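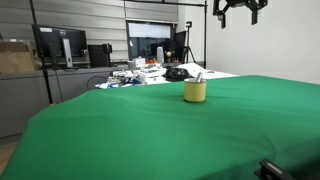
The big table with the green cloth on, bench behind.

Creases in a large green table cloth, and what to do with the corner

6 min read
Last updated September 2026

mahtab_r
I look after a shared workroom and we have a big table with a bright green cloth over it. I like the colour and so does everyone else, so the cloth is staying. My trouble is that I can't get it properly flat. There are soft creases all over, a faint diagonal fold across the middle, and the front corner on the left hangs down in a lump where the fabric folds over.

Things I have tried:
Pulling it tight by hand. Fine for an hour.
Ironing it at home and carrying it in folded. It came out with new folds.
Ironing it at home and carrying it in over my arm. Better, but it was raining.

The table is 1845 mm long and the cloth came from Nelent as a flat length, not a fitted one. I hemmed it myself. We do small fiddly things on it, standing little cups and parts on the cloth and moving them about, and a wrinkle in the wrong place is annoying when the thing you're putting down is narrow.

Do I need a different cloth, some sort of clip, or just more patience with the iron?

Mahtab Rostami

tablefour
Clips. The stainless kind people use for garden tables. You pull the cloth tight, push the clip over the edge and you're done. Check the thickness of your table top before you order, they come in different sizes and the small ones won't go over a thick edge.

dinesh_n
I wouldn't use clips on a table people work at from all sides. They catch on sleeves and they mark the underside if it's painted. We had them at our place and took them off again.

What is the cloth made of? If it's cotton you can steam it where it lies. If it's a polyester mix, steam it from a bit further off and test a corner first.

mahtab_r
Cotton, mostly. The label on the roll said cotton with something else in it and I didn't keep the label.

The top is thick, tablefour, so thanks for the warning. I'll measure.

Jiahui Lu
Steam it in place, yes. I use a Derlow hand steamer, which cost me £31, and it does a tablecloth well enough. Start in the middle and work out to the edges, smoothing with your other hand behind the steamer and not in front of it. Leave the cloth alone until it's dry. If you put things back on it damp you'll get rings.

For the diagonal fold, turn the cloth over and steam the back of it first. A fold that has been pressed in from one side comes out faster from the other.

As for the corner, fold it like the end of a bed sheet. Lift the side of the cloth about a hand's width from the corner, tuck the part that hangs below, then let the side drop over it. Put one safety pin through from behind where it won't show.

samran_s
Before any steaming I'd ask if it's the right size. A lot of creasing on a big table comes from the cloth having too little hang. There isn't enough weight at the edges to pull the middle flat, so it creeps every time somebody leans on it. How far does yours come down?

mahtab_r
It varies, which is my fault. The front comes down a decent way on the left. At the back there's hardly any, I pushed it forward so the front would look better.

samran_s
Then centre it first and see how much of the problem is left. You can also sew weights into the hem. Curtain weight tape is sold by the metre and runs through a hem easily if you left the ends open.

tablefour
Weights in the hem will swing into people's knees.

samran_s
Curtain tape is like a thin string of lead-free beads. I have it in a cloth at home and have never noticed it against my knees.

tablefour
I noticed it in mine. We'll have to differ on that one.

e_nieto
Can I be the one who says the cloth isn't the first thing I'd sort out? It's the bench beyond it. White top, and you can hardly see the white. There's a pile of boards, cables and white boxes at the left end, a black bag dumped beside that, then a sheet of paper or a board lying across it at an angle, and bits and pieces in front of and around the white tube thing at the back. If the bench had room on it, I suspect less would end up on the table, and you could lift the cloth off and do it properly whenever you wanted.

Encarnación

mahtab_r
That's fair, although the bench isn't only mine. The electronics pile belongs to whoever is using it that month and I've been told off before for moving it. The bag I can deal with.

dinesh_n
The bag wants a hook. One hook under the end of the bench, or on the wall if you're allowed to drill. Bags go on flat surfaces when there's nowhere to hang them.

For the pile I'd leave the parts as they are and give them an edge. We use shallow Nouri trays. You tell people the tray is theirs and they can make whatever mess they want inside it. When it's full they have to sort it out. It works better than asking people to be tidy, and if you need the bench you pick up the whole tray without touching anybody's wiring.

e_nieto
Trays become permanent. I've got trays at work that haven't been emptied since April and they were put out for exactly this. I'd sooner have a label with a date on it and a shelf.

dinesh_n
A shelf would be permanent as well.

e_nieto
Yes, but it's off the bench.

Jiahui Lu
The small loose things are what I'd pick up first. There's a yellow ball on a stand and some little red and orange bits near a small white box at the back of the bench. Things that size roll off or get swept into the wrong pile when anyone moves a cable. A lidded tub does for those. If the yellow cup on the table and the metal piece standing in it go with them, keep them all in the same tub so they come out together.

mahtab_r
They don't all go together, but a tub is a good idea anyway. I've got a few with screw lids.

One question about the steaming. Can I do it with the cup and so on left on the table and just go round them? It takes a while to get people to agree where everything goes.

Jiahui Lu
No, clear the top. You'll get a dry patch with a ridge round it where each thing stood, and the ridge is worse than the crease you started with. Take a photo of the positions beforehand or put a bit of masking tape on the cloth where things go. Take the tape off the same day.

kettle_and_co
Different suggestion. Put an underlay down. Table felt, the sort sold for dining tables, or an old flannel sheet if you can't be bothered to buy anything. Cloth slides on a smooth top and it grips on felt. We have a long table in our craft room and I bought felt from Droteo that was 96 inches long and trimmed it to fit just inside the edge. The cloth on top has needed ironing far less.

tablefour
Felt makes the surface soft though. She said they stand small narrow things on it. A narrow cup on felt and cloth is going to wobble.

kettle_and_co
Thin felt. You can barely tell it's there.

dinesh_n
I'm with tablefour on this. We tried an underlay for model making and took it out. Anything with a small base leaned. Rubber mesh, the kind that goes under rugs, grips as well and is flatter.

kettle_and_co
Rug mesh shows through a thin cloth as a pattern of dots, particularly under a bright light. And some of it sticks to varnish and leaves a residue. I would not put that on a table I cared about.

dinesh_n
Didn't know about the residue. Fair enough, try a small piece on the underside first.

samran_s
A strip of mesh along each long edge would probably be enough, you don't need it under the middle.

mahtab_r
Right, an update. I have done some of this.

I cleared the table and took the cloth off. The hem was uneven, more than I'd thought, so I unpicked one side and did it again. Then I centred the cloth, put strips of mesh along the long edges as Samran said, and steamed it in place with a borrowed steamer. I did the back of the diagonal fold first. It's still there if you get down and look along the table, but you have to look for it.

I folded the corner the bed sheet way and it took me 3 goes. The pin holds it. It still sticks out slightly compared with the other corners and I may take a bit of fabric out of it.

I haven't done hem weights. I want to see how it behaves first.

On the bench, the bag has a hook and the small bits are in a tub. The electronics pile now has a tray under it. Encarnación, I've put a date on the tray, so you each get half.

e_nieto
I'll take half. What happens on the date?

mahtab_r
I move it to the shelf. There isn't a shelf yet.

Jiahui Lu
For the fold that's left, damp a clean tea towel, lay it over the line and press with a warm iron, with a folded towel underneath to protect the table top. Small sections at a time. Lift the iron and put it down again, don't drag it.

And when you next wash it, don't fold it to store it. Roll it round a cardboard tube. Fabric shops give the empty ones away if you ask.

tablefour
Agree with the tube. Still think you should try clips on the back edge where nobody sits.

mahtab_r
People do stand at the back edge to get to the bench, so probably not. I'll ask at Nelent for a tube when I go in for thread.

samran_s
Wash it cold when you do, by the way. Greens like that can go dull quickly in a hot wash, and if it shrinks you'll lose the hang at the back again.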